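Is the Longest Walk Always the Best One?

Walking guides love big words. Every hill has "the best view in the country", and every path is a "must". They can't all be the best, can they? So before you believe a guide, try asking it a few questions.

Take Malotton Hill. The sign at the bottom says it is 917 metres high. That sounds enormous, but the car park is already 500 metres up, so your legs only climb the rest. The sign leaves that bit out.

Then there are the times. The Kioko trail leaflet says "50 minutes to the top". Whose 50 minutes? A grown-up with long legs and no snack stops, I suspect. If you are nine, and you like looking at beetles, it will take longer.

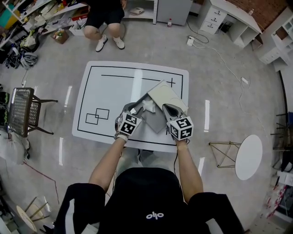 Why do walkers go up hills before sunrise?

Mostly to see the sky change colour from high up. It can be lovely. It can also be thick cloud, and then you have got up at four in the morning to look at grey.

Some guides say you need special boots for every walk. For the flat path by Modska Lake, trainers with a good grip are fine. On steep, stony ground, boots do help.

Always walk with an adult, and take water and a warm layer, even in August.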